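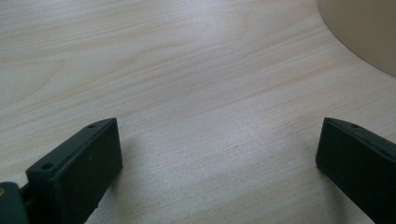
Stripping kitchen cabinet doors: Zostport gel or just sand?

flilside_fixer
12 doors, four drawer fronts, all under what I believe is three coats of brown gloss from a previous owner with strong feelings about brown. I want them satin off-white by the end of September. A painter quoted me for the lot and I had to sit down. So I'm doing it myself. Strip first, or scuff and prime over the top?

mrs_undercoat
Scuff and prime. Wash with degreaser, rinse, sand with 100 grit until the shine's gone, vacuum, bonding primer, two thin top coats. Stripping is for people who want bare wood at the end. You want off-white.

Guretti
Disagree. Three coats plus primer plus two more and your doors won't close. Ask me how my bathroom vanity is doing. It's ajar.

mrs_undercoat
Your vanity is ajar because you rolled it with a wall roller. We've seen the thread.

Guretti
It was a medium nap.

hdobson
Hayley Dobson, I paint houses for a living, please don't hold it against me. Check the edges before you decide. If the gloss is chipping or lifts with tape, strip it. If it's holding on, leave it alone. And find out how old the house is, old gloss can have lead in it, so test before you sand anything.

flilside_fixer
House is from 61. Test kit ordered. Tape pulled up a flake the size of my thumbnail on one door and nothing on the rest.

hdobson
Then strip the one and prime the others, if the test comes back clean. Number the doors and the hinges. Write the number inside the hinge cup, where the paint won't cover it.

furnival_kaja
Can I put in a word for the Zostport gel? $40 a tub, smells like a swimming pool having an argument, but it took two coats off my stair rail in one go. Leave it on longer than the label says.

mrs_undercoat
Please don't leave it on longer than the label says.

furnival_kaja
A little longer. Signed, Kaja Zariņš, owner of one very nice stair rail.

flilside_fixer
Test came back negative. Door number seven is in the garage covered in gel and plastic wrap. My spouse has asked if we're marinating it.

Guretti
Don't use the medium nap.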